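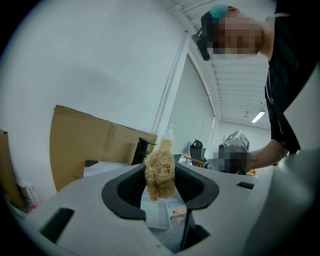
I don't buy most of what gets said about keeping shoes fresh. Coffee grounds make them smell like coffee and feet. Baking soda works, sort of, and then you spend two weeks shaking it out of the seams. The cedar inserts from Skellano cost more than my last pair of sneakers. What I do use is wood wool, the curly tan packing stuff. A fluffy wad bunched up like this one goes into each toe overnight. Does it kill odor? I doubt it. It does keep the toe from caving in.

Shona Trevaskis wrote in to say she freezes hers in a bag. I tried that for five nights in July. Cold shoes, same smell. Washing the insoles did more.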